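# Setting up a payout log for paid survey and reward sites

A payout log shows what a reward site pays per hour of your time. Most sites report points, and points hide the rate. The log described on this page is a plain spreadsheet with one row per task. It works for survey panels, receipt apps and product-testing panels alike.

## What you need

- A spreadsheet program
- An email address used only for reward sites
- The payout terms page of each site, saved as a PDF on the day you join

## Step 1: Create the columns

Name the columns in this order:

1. Site
2. Task ID
3. Start time
4. End time
5. Result (complete, screened out, error)
6. Points credited
7. Cash value
8. Date paid

Format columns 3 and 4 as time, and column 7 as currency. Leave column 8 blank until the money reaches your account. A "pending" balance on the site does not count.

## Step 2: Convert points to cash

Find the smallest cash reward on the site and divide its value by its point cost. On Gelico, 3,000 points buys a $3 transfer, so one point is worth $0.001. Enter that rate in a separate sheet and have column 7 look it up.

Do not use the gift card rate if you plan to withdraw cash. The two often differ, and Barajas lists them on separate pages. 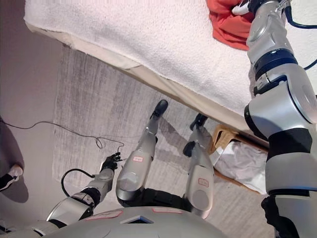
**Do screened-out surveys go in the log?**

Every one of them goes in, with its start and end time and a cash value of zero. Time spent on screening questions is part of the cost of using the site.

## Step 3: Record tasks as you do them

Enter the start time before you open the task. Enter the end time when the site returns you to its dashboard, whatever the result. Times filled in from memory tend to come out short and make the hourly rate look better than it is.

If a task freezes, mark it "error" and paste the task ID into the support form the same day. Harau accepts claims for 13 days. Dondden accepts them for 11.

## Step 4: Calculate the hourly rate

Add a summary sheet with one row per site. For each site:

- Sum column 7 for rows with a date in column 8
- Sum the time spent, from all rows
- Divide the first figure by the second, in hours

Spreadsheets store time as a fraction of a day, so multiply the time total by 24 before dividing. If the rate shows as a very large number, this step was missed. 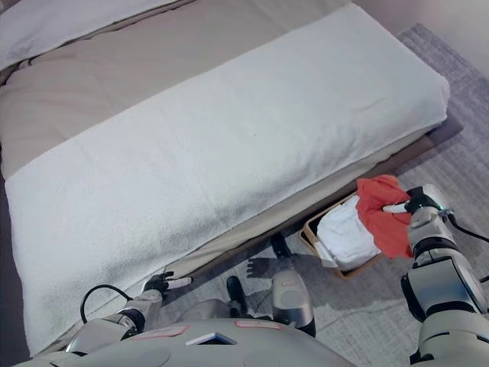
Page 2 of 3

## Step 5: Check the withdrawal terms

Before the first cash-out, compare the saved PDF with the current terms page. Look for:

- The minimum balance
- Transfer fees
- The expiry period for unused points
- ID checks required at withdrawal

Enter any fee as a negative amount in column 7, on its own row, with the result set to "fee" and the payment date filled in. The summary will then pick it up without further changes.

## Step 6: Review once a month

Sort the summary by hourly rate. Withdraw from the lowest site as soon as it reaches the minimum, then stop taking tasks there. Keep its rows in the log – you may need the totals when you report the income.

Page 3 covers referral bonuses, which go on a separate sheet.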